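Phone lessons, take after take

Skendmont has spent the spring collecting examples for its household learning system, and the current task is the telephone. An operator guides the arm through lifting the handset and setting it back in the cradle, the recording is saved, and the next one starts. The target is 600 recordings. Jawad Marwat, who runs the sessions, calls that a solid base. I'd like to know what it's a base for.

My doubt is mostly about sameness. A set like this can grow very large while teaching one narrow thing: how to pick up one phone, on one table, from one side. Marwat's plan calls for 4 rooms and 6 operators, and that helps a little. It doesn't help much if all of them were trained by the same person to reach the same way.
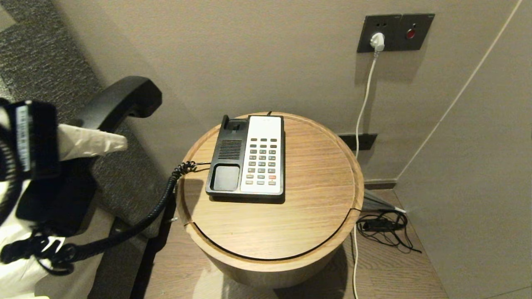

Do failed attempts get thrown out?

At Skendmont they are kept but tagged, and so far the tagged ones stay out of training.

That seems like a waste to me. A dropped handset says something about grip that a clean lift can't, and the person tagging has 30 seconds to decide what counts as a failure. Saqib Niazi, who checks the labels at the Dadton office, admits that two reviewers will often split on a sloppy but finished placement. The written rules cover it in a single line.

Then there's the cord. Coiled cords stretch and snag, and they pull on whatever is holding the other end. The task sheet mentions the handset and the cradle and says nothing at all about the cord, so a recording can pass review with the cord in any state. I asked whether that would change before the Koppel test. Marwat said it was under discussion.

The test will use a phone the system has never been trained on. Results are promised for December, and I'll want to see the misses listed along with the average.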